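FOR IMMEDIATE RELEASE
8/13/18

KIRKANCE ADMITS DESKS HAVE THINGS ON THEM
New Virkow table range is sized for the mug, the markers and the flowers you were never going to move

Kirkance, the small furniture firm that has spent nine years making tables for shared studios, today announced the Virkow, a dark, plain, rectangular work table designed on the assumption that its owner is a normal person.

Office furniture brochures have long favoured a bare surface, perhaps with a single pear on it. Kirkance has visited a good many workplaces and is yet to meet the pear. What it has met is markers. They live in mugs, in theory, and on the tabletop in practice, usually beside a pad of paper with something scrawled on it that made sense at the time.

The Virkow doesn't try to correct any of this. It has no cable tray, no concealed organiser and no recessed groove in which a pen is expected to spend its life. It has a flat top in charcoal grey, a colour chosen after a lengthy debate in which every other colour was also grey.

The table is being shown in a brick-walled workroom, with a few odd chairs at the far end and the usual company on top: a mug of pens with a yellow handle, artificial flowers in a white vase, two stray markers and a mint-green pad. 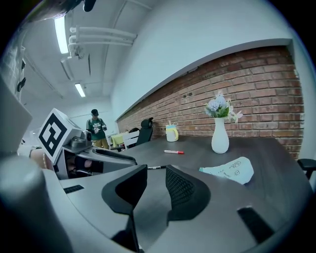
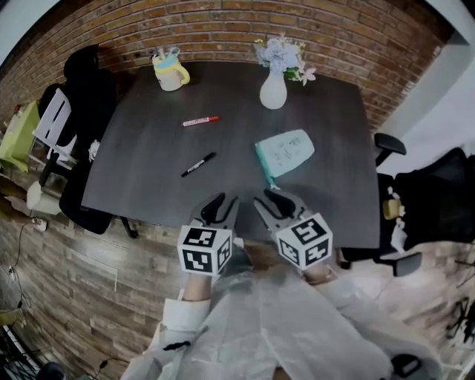

Kirkance has form in this area. Its earlier Yagi shelf was promoted as a place for books and was bought almost entirely by people with nowhere to put a printer. The company took the hint, apologised to the books and made the shelf deeper.

"We used to style our tables and then photograph them," a company spokesperson said. "The styling took all morning and the customers put a mug on it by lunch. We have decided to start with the mug."

The Virkow will be sold in one colour and one shape. Customers who would like a curved edge are encouraged to consider the Kurum, which has plenty, and which seats eight if two of them are on good terms. Matching chairs aren't offered. Kirkance believes most studios already own several chairs that don't match and sees no reason to add another.

The first run is limited to 100 tables, with orders opening in October. Delivery is included within the metropolitan area; stairs are by negotiation. Tables arrive with the legs off — the company regrets this as much as anyone — and the correct spanner is in the box.

Mug, markers and flowers are not included.

Trade and media enquiries: Kirkance showroom desk, extension 3638. High-resolution pictures are available on request. Pears are not.

ENDS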